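Stallell Forum > Old Stories > Epics and Puranas > Did Savitri really trick Yama?

Started by Uriel Navarrete, 10 October 2026

Uriel Navarrete
Good evening to all. I have a question about Savitri and Yama, which I must prepare for our reading evening, and I would like to hear from people who know the Mahabharata better than me.

In the version I heard as a boy, Savitri wins by a trick. She asks Yama for a hundred sons, Yama says yes without thinking, and then she says that a faithful wife cannot have sons when her husband is dead. Yama is ashamed and must give Satyavan back. It is a very pleasing ending, like a case in court.

But last week I read the longer telling from the Vana Parva, in a translation, and I did not find this scene in the way I remembered it. Savitri speaks a lot, and what she says is mostly about good people and how one should behave with them. Yama is not angry. He praises her speech every time and offers another boon by his own will. So my question is simple. Is the trick in the old text, or did it come later?

Jarex
It is in the text, you only have to look for it. The order of the boons is the trick. First she asks for the sight and strength of her father-in-law, then for his kingdom, then for a hundred sons for her father, then for a hundred sons of her own with Satyavan. Each one is a little nearer to what she wants. A person who is only speaking beautifully does not arrange her wishes like this.

Uriel Navarrete
Thank you, Jarex. I agree that there is an order. But an order is a plan, and for me a plan is something else than a trick. Does Yama not understand what he is giving? He is Dharmaraja. It is difficult for me to believe that he did not see it.

Olga Gallardo
I think both of you are forgetting the fifth boon. In the translation I have, Yama says at each of the earlier ones "except the life of Satyavan". This exception is repeated so regularly that a listener begins to wait for it. At the fifth, he does not say it. Savitri notices, she tells him that this time he made no exception, and only then she asks that Satyavan shall live. She also says that without him the promise of the sons cannot become true, so Uriel's childhood version is not wrong, it is only shortened.

For me it is the most important place in the whole story. Either Yama forgot his exception, or he left it out on purpose because he was by then so pleased with her.

Jarex
He forgot. She tired him with talking, all the way through the forest. My grandmother told it exactly so and everybody laughed.

Olga Gallardo
Your grandmother may tell it how she wants, of course, but in the text Yama is glad when he unties the noose. A god who has been cheated does not give four hundred years of life as a present on top.

Jarex
He is glad because he is a good loser. Also, please remember he tells her many times to go back. If he wanted to give Satyavan from the start he could do it after the first speech, and the poor woman would not have to walk so far after three days of fasting.

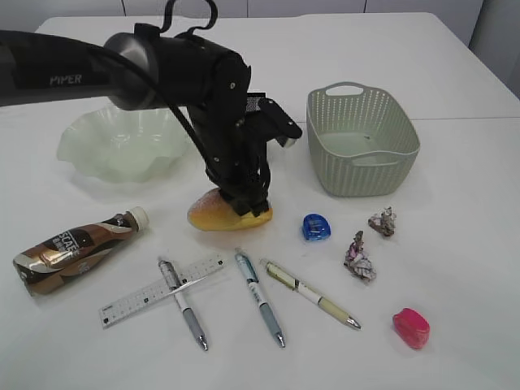

Uriel Navarrete
The fasting is a point I wanted to ask also. She begins her vow before the day which Narada has named, and she tells nobody in the hermitage the reason. Her father-in-law thinks it is too hard for her. Some in our group say that she sees Yama because of this vow, since ordinary people do not see him. Is it said anywhere, or is it our own idea?

escobar_reads
It is said, more or less. When she follows him, Yama tells her that he speaks with her because she is devoted to her husband and has ascetic merit. I don't have the verse number with me. I will look when I am at home.

By the way, do not leave out the father when you present this. Ashvapati makes offerings for 18 years before the goddess appears to him, and he wanted sons, and he receives one daughter. Then it is this daughter who brings him the hundred sons at the end. In short versions the father is always cut out and I find it a pity.

Olga Gallardo
Very true. And it shows that the third boon is not only a step on a ladder, as Jarex makes it. She is paying back something to her house.

Jarex
It can be a step and a payment. I did not say she has a cold heart. I said she is clever. Why does it disturb people so much when a good woman is also clever?

Olga Gallardo
It does not disturb me at all. What disturbs me is when Yama must become stupid so that she can be clever. In the Katha Upanishad he is also a teacher who offers boons, and there nobody says that Nachiketas fooled him.

Jarex
Nachiketas waited three nights at an empty house and Yama was in debt to him. It is a different situation. But all right, I take back "forgot". I will say "was led". More than that I do not take back.

Rarnine
I have read the discussion with interest. In the region where my husband's family lives the women keep the Savitri vow in May or June, and they tie thread around a banyan tree. At this occasion the story is told aloud, and the teller there puts in the scene of the hundred sons with much drama, Yama even hits his forehead. So perhaps the trick grew larger from being told to an audience. A long speech about the company of the virtuous is not easy to keep alive when children are sitting in front.

Uriel Navarrete
This helps me very much, Rarnine. I have only 900 words for my introduction, so I think I will read 2 passages aloud, the fourth boon and the fifth, and let the people decide for themselves what Yama understood. Ashvapati will get his paragraph, I promise.

If escobar_reads finds the verse number, I would be grateful. My translation does not print them.

escobar_reads
I looked, but my copy gives only the chapter, and the chapters are not numbered the same in every edition. It is in the part called Pativrata-mahatmya, near the end of the Vana Parva. The remark about her merit comes directly when she first asks him who he is.

Jarex
Uriel, please write here afterwards what your group said. I expect a majority for me.

Contact the moderators | © Stallell Forum, posts remain the property of their authors | Back to top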